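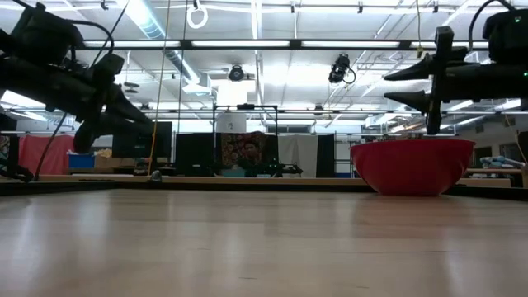 Most of what goes wrong with two-armed robots goes wrong in the handover, says Comfort Tsikata, and she has spent the better part of two years on that one problem. Her group at the Keleck lab works on what they call pause timing - how long one arm should wait for the other before it commits. It sounds small. It isn't, she says, and she has the failed runs to show for it. We talked at the bench, the two black arms reaching in from either side and a big red bowl over at the right-hand end of the table, under one gripper. She kept her voice down, someone was running trials further back.

"People look at the fingers," she says. "Everybody wants to talk about fingers. Ours are two pointy bits, open, close. I'm interested in when."

The set up is a policy trained by demonstration. A person drives both arms through a task, the arms record it, a network learns to copy. Standard stuff these days. What Tsikata noticed was that the people doing the driving hesitate. Left hand gets there, waits a beat, right hand moves. The network sees the beat as nothing, a stretch of frames where the arms hold still, and it learns to hold still. Sometimes for good.

"It gets stuck. It's seen so much standing around that it thinks standing around is the task."

The usual fix is to cut the still frames out before training. Her colleague Kobina Annan tried that first, and wrote the script for it in an afternoon. Stuck runs went away. Then the arms started bumping into each other.

"I was pretty pleased for one evening," Annan says. "Then we put it on a bowl task and the left arm just barged in. The wait was doing something. I'd thrown out the part where the person was checking."

So not all pauses are equal. That's the paper, more or less. Some are the driver thinking, or scratching their nose, or losing track of which side is which. Others are one hand waiting on the other, and those have to stay. The hard part is telling them apart with nobody labeling anything by hand.

Their method is called Brivier, after a street Annan used to live on. It goes through each demonstration and asks, for every pause, whether the next move of one arm can be predicted from the last move of the other. If yes, keep the pause at full length. If no, squeeze it. Tsikata draws this for me on the back of a parts list, two wavy lines with a flat bit in the middle, and I nod more than I should.

They ran it on 3,000 demonstrations across 6 tasks. Passing an item from one gripper to the other, holding a bowl steady for the other arm to put something in, folding a cloth, that kind of thing. Seven people did the driving. Against the plain version, trained on everything, the runs that froze dropped to nearly none. Against the cut-everything version, the collisions dropped too, though not as far as she'd like.

How far is that? She makes a face.

"Cloth is still bad. I'll say that up front because a reviewer will say it for me. With cloth the two hands are moving at the same time, there's no clean pause to find. The method has nothing to hold on to."

Annan is more cheerful about it. He thinks cloth needs a different measure altogether, force maybe, and has been reading around. "Two of the tasks got worse before they got better," he says. "We had the threshold set per task at first. Ugly. Now it's one number for all of them and I sleep fine."

The one number came out of a bad week in November. The pair had been tuning on demonstrations from a single driver, a very quick one, and the threshold that suited her made a mess of everyone else's data. Tsikata pulled the slow drivers out into their own set and found that their waiting pauses were longer but so were all their other pauses, in about teh same proportion. So they scaled by the person. Problem mostly gone. She says it with a shrug, it took them four months to get to that shrug.

Does it work on other people's robots? They sent the code to a group at Baidoo, who run a different pair of arms and a different controller, and who reported fewer freezes and the same trouble with cloth. Tsikata was happier about the second part. "If they'd said cloth was great I would have worried they had a bug."

I ask about the name for the data set, Sadwood. Annan laughs. It was a file name, a typo of his, and by the time anyone noticed it was in every script they had.

Next up is three-way timing: two arms and a person. A human puts a hand out, both arms have to work out whether to wait. Tsikata wants the same measure to cover it but isn't promising. The person's motion comes from video and it's noisy, the pauses smear.

"A hand that's hovering, is it waiting or is it bored? I can't always tell myself," she says. "And I'm in the room."

The code is out already, the Sadwood demonstrations go up once Annan has finished checking the file names.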